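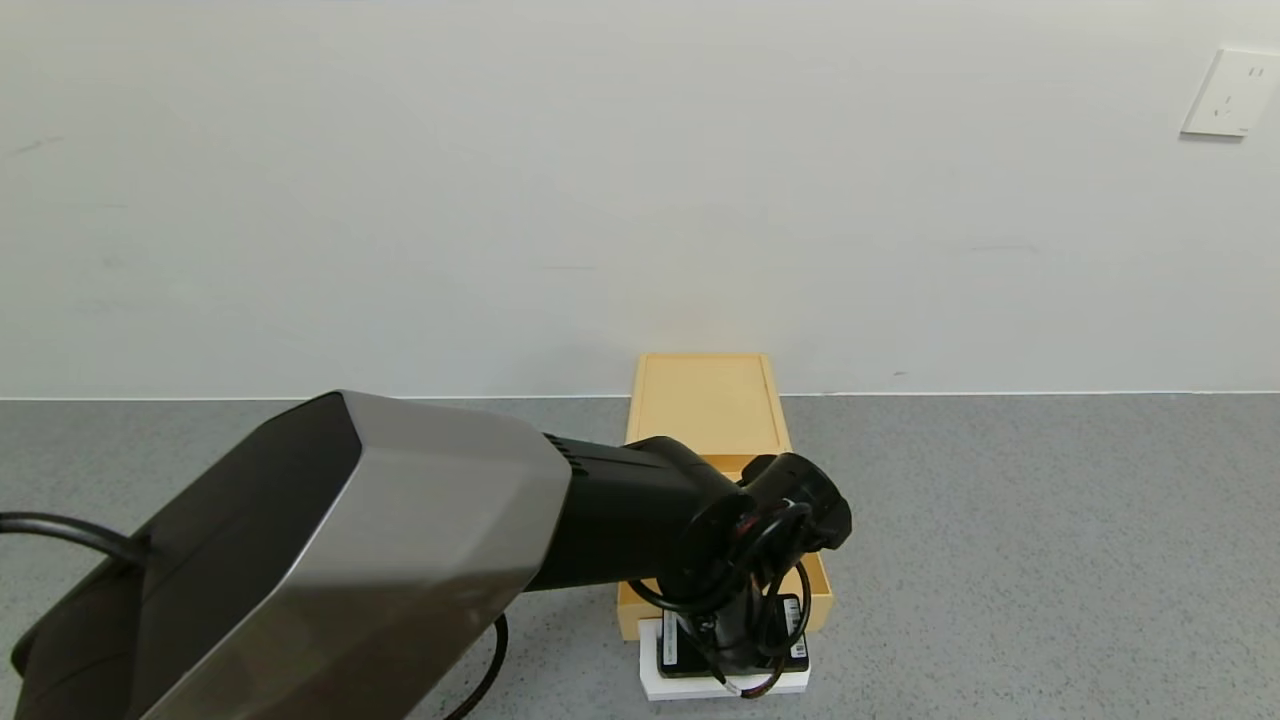

Harvest and cellar hands wanted, Skosia

Small vineyard and winery, north slope above Braltville. Looking for 3 people for the picking and 2 for the cellar. Picking starts in September, cellar a bit earlier, exact start depends on the grapes and we won't know till late August. Please don't book non-refundable trains before we've rung you.

Who we are

Skosia. Whites mostly, a bit of pinot, one sparkling made the slow way. Organic in the vineyard, wild yeasts in the cellar, old barrels, very little added at bottling. Yu-na Byun runs the vines, Hwa-young Ham makes the wine. You'll be working next to one or the other every day. We sell to restaurants and a few shops, plus whoever turns up at the gate.

Picking job

All by hand. The slope is steep, the bottom terraces especially, and the old block at Hong is steeper still. Snips and crates are supplied, gloves too but bring your own if you have odd-sized hands. Start 6.30am, stop when it gets too warm or when the press is full. Usually that's early afternoon. Sometimes it isn't.

You pick, you sort as you go (rot out, leaves out, unripe bunches left on the vine for a second pass), you carry your crates to the end of the row. Yu-na will show everyone on the first morning what she wants kept and what she wants dropped. It changes from block to block so do listen again when we move. The riesling is fussy. The pinot for the sparkling is picked early and is quick work.

No experience needed for this one. You do need a decent back and to be all right with wasps. If you're allergic tell us when you apply, it doesn't rule you out but we need to know where your pen is kept.

Cellar job

Longer, 28 days minimum, and we'd love it if one of the two could stay on through November for racking and the tidy up. Loading the press, digging out the press, washing crates, washing hoses, washing floors. Punching down the reds morning and evening. Taking densities and temperatures and writing them on the sheet, legibly. Topping up. Moving barrels. Then more washing.

One previous vintage somewhere, please, or a wine course with real cellar time in it. Brewing or cider counts. A forklift licence would be very handy. You should know why you don't lean into a fermenting tank, and if you don't know, apply for the picking.

Days are long in the middle. Expect 7am till the press is finished, which on a heavy day can be 9 at night. We take it in turns to do the late clean. One full day off each week, we do stick to it, though which day moves about with the weather.

Pay and keep

Pickers are paid by the hour, not by the crate. We stopped paying by the crate years ago, the fruit came in rough and people rushed on the slope. Cellar hands get a weekly wage of 700 before tax, plus extra for anyone who stays past the end of pressing. Hourly rate for pickers is in the letter we send out, ask if you want it before applying, no problem.

Lunch every working day, hot, at the long table in the barn or outside if it's dry. Vegetarian is easy, vegan is fine with notice, gluten free also fine. Supper provided for cellar hands on late nights.

Beds: rooms above the old press house for the cellar two, one each, shared bathroom. Pickers are in the bunk house at Wirkine, a ten minute walk through the orchard. Bring a sleeping bag and a pillow case. There's a washing machine, it is slow. Phone signal is poor at Wirkine, better by the road. Camper vans welcome on the flat bit behind the barn, water and a plug but no emptying point.

No dogs this year, sorry. Both of ours are old and grumpy.

Bring

Boots with grip, old ones. Waterproof trousers as well as a jacket, people always forget the trousers. Hat. Layers for the mornings, it is properly cold at 6.30 by the end. Cellar hands: wellies with clean soles that haven't been round a farmyard, we'll ask you to scrub them anyway. No perfume or strong aftershave in the cellar during ferment please, Hwa-young tastes all day and can't work through it.

Getting here

Train to Braltville, then the bus up the valley, get off at the chapel and ring. Last bus is at 7.40 in the evening. If you'll miss it say so and one of us will fetch you. Parking is fine if you drive, just not accross the tractor gate.

How to apply

Send us a short email. No covering letter, no CV for picking, a short CV for the cellar. Tell us:

Which job, or either
The earliest you can come and the latest you can stay
What you've done before, outdoors or in a cellar, two or three lines is plenty
Someone we can ring about you (cellar only)
Food and allergies
Whether you need a bed
Driving licence, yes or no

You must be over 18 and allowed to work here, we can't sort out visas, we're too small and the paperwork takes longer than the harvest does.

Couples and friends applying together is fine, send one email with both names at the top. We can't promise to take both.

Cellar applications by the end of May, we'll ring a shortlist in the first half of June. Picking stays open untill it's full. If you've worked here before just text Yu-na, you know the number, and tell her your dates.

We answer everybody but it may take a fortnight. We're tying in and mowing at the moment and the office gets done after supper. If you've heard nothing after that, do send it again.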